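4. What people do with the box

4.1 Where the question came from

I should say up front that I came to this topic through my own kitchen drawer. I had been writing up our survey on leftovers (the one described in Section 3) and kept running into a type of answer I hadn't planned for. We asked people why they threw food out, and a surprising number of them wanted to talk about packaging. I don't mean the packaging the food was sold in. They meant the stuff they were supposed to put it away in: the lids that no longer matched, the bags that wouldn't zip, and above all the roll of plastic wrap that had lost its end.

So this section is my attempt to take those comments seriously. Of the 183 households that sent back a full kitchen diary, 38 mentioned wrap, foil or paper on a roll without being asked. I went back to all of those diaries and read them straight through, twice, with a pencil. Then I invited 24 of the writers to a longer phone conversation, and I let them ramble, which I'm glad I did.

4.2 The lost end

The most common complaint by far is the lost end. You tear a sheet, the film snaps back on the roll, and the next person has to find the edge with a fingernail. One diary keeper in the Baxter group wrote that she had "put half a melon back naked" after two minutes of picking at it. Another kept a strip of masking tape inside the cabinet door just for this. A third had given up on wrap and used dinner plates turned upside down over bowls, and she was pretty happy with that until she ran out of plates.

I want to be careful here. A lost end doesn't by itself cause anybody to waste a melon. But in the diaries it shows up again and again at the moment of decision, late in the evening, when the person is tired and the choice is between fussing with the roll and shutting the fridge. My reading is that small annoyances matter more at that hour than they would at noon. The diaries carry a time of day for each entry, and most of the wrap complaints sit after 8 p.m. I haven't tested this against the timing of other complaints, and someone should.

4.3 Where the roll lives

The second thing I noticed is how much storage spot seems to matter. In the phone conversations I asked everyone to tell me where their roll was without getting up to look. Most could. The ones who couldn't were often the same people who said they "never have any wrap in the house," and a few of them found a roll while we were still talking – one found three.

Drawers beat cabinets, at least in how people talk about them. A roll in a drawer near the stove gets used and a roll on a high shelf gets forgotten, then replaced, then forgotten again. People with deep drawers tended to stand their boxes on end like books, and several told me they pick by color without reading a word. That fits the packaging itself, where the name of the product is usually the biggest thing on the carton (Figure 6). Stand a box like that on end and its lettering goes sideways, so color ends up doing the work.

I had a long and rather lovely call with a retired baker in the Illel group who files every roll in the house this way, foil on the left, parchment in the middle, wrap on the right, and who could reach for any of them in the dark. Her diary had the fewest discarded leftovers in her group. I make no claim from one person! But I did rearrange my own drawer that same Friday. 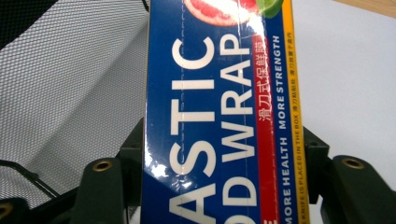 Figure 6. A box of plastic food wrap held on end, with its large white lettering running sideways on blue.

4.4 Cutters, and a word on the alternatives

Next to the lost end, people complain about the cutter. The metal strip bends, or the cardboard behind it goes soft, and from then on every sheet comes off as a triangle. Two households had bought the Zarkico sliding cutter and loved it. One had bought it and couldn't get the roll to fit. I also heard from people who had moved over to the Stumura bowl covers, the stretchy kind you wash and reuse, and their reports were mixed in an interesting way. They liked the covers a lot and used them for a month or two, and then the covers turned up at the bottom of the dish rack or in a lunch bag and the roll came back out.

I don't read this as people being lazy. A reusable cover has to be clean, dry and findable, all at 9 p.m. on a weeknight, and a roll only has to be findable. If we want households to use less film (I do, for what it's worth), we probably need to think about the dish rack as much as the cover.

4.5 What I can't say from this

These are self-reports from people who agreed to keep a diary about their garbage, so they are already a special bunch. The 38 households raised the topic on their own, and I have no idea how many of the others have a drawer full of the same grievances and just didn't think to write them down. The phone calls were friendly and loose, and I'm sure I led people now and then, especially once I had a favorite theory.

We are putting a direct question about rolls and wraps into the next round, which will go out to 1,000 households in December. It asks where the roll is kept, whether the end was easy to find the last time, and what happened to the food. I would also like to ask who in the house bought the roll, since in several calls the buyer and the user were different people with very different opinions about it.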